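EMBRIDGE, 2018-04-06 – Brasent today announced Sani, a line of play food and matching bowls for preschool classrooms, children's museums and home play kitchens. Sani replaces the company's earlier Cedon line, which will stay in the catalog until November while stock lasts.

The line covers two product groups. The first is play food in solid, easily recognized colors, including a red strawberry with a green leafy cap and yellow fruit pieces meant to be served in a bowl. The second is a set of round bowls in several colors and sizes, among them a blue bowl, a dark green bowl and a larger, wide bowl in a pale shade. Food and bowls are sold together or separately. Replacement pieces can be ordered one at a time.

**Design basis**

Sani was drawn up after a review of returned and worn Cedon pieces. Brasent examined 1000 items sent back by classrooms over two school years. The most frequent faults were paint loss on raised details, cracked rims on the shallow dishes, and small leaf parts that had separated from the fruit. In Sani, the color runs through the full thickness of the molded part, and leaf caps are formed in one piece with the body of the fruit. Bowl rims are rounded and thicker than the walls.

Bowl sizes were set so that the smaller bowls can be stored inside the larger one. The pale bowl is the base of the stack and doubles as a serving or sorting dish. Food pieces are sized for a child's hand and are not intended for children under three.

**Use in the classroom**

The line is intended for pretend cooking, serving and cleanup, and for sorting by color or by type of food. A printed card with 14 table activities is packed in each classroom set. The activities need a clear, flat table and no other materials. Most of them end with the food back in a bowl and the bowls stacked – a step that teachers in the trial rooms asked to have written into the card.

Trials took place in four preschool rooms in the Embridge area. Each room kept its set for 10 weeks and washed it on its normal schedule. Almost 10 percent of the food pieces went missing during that period, a figure in line with Cedon, and it led Brasent to add single-piece ordering at launch. No bowl was returned with a cracked rim.

**Care**

All Sani pieces may be washed by hand in warm water with dish soap or placed on the top rack of a dishwasher. Pieces should be dried before they are put away. Bowls should not be used in a microwave oven or for real food. Bleach solutions used for routine toy cleaning do not affect the color when mixed at the strength printed on the care sheet.

**Compatibility and availability**

Sani bowls do not stack with Cedon bowls, as the rim diameter has changed. Play food from the two lines can be mixed freely. Classroom sets, home sets and single pieces can be ordered from Brasent and from school supply dealers starting today. Dealers holding Cedon stock may continue to sell it at their own price – Brasent will supply Cedon replacement pieces on request until November.

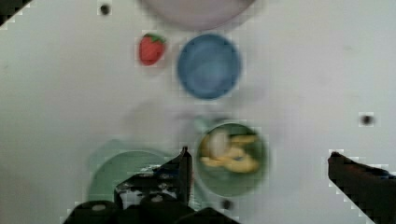
**Can a classroom buy the bowls without the food?**

Bowls are sold as a separate set and also one at a time, in every color in the line.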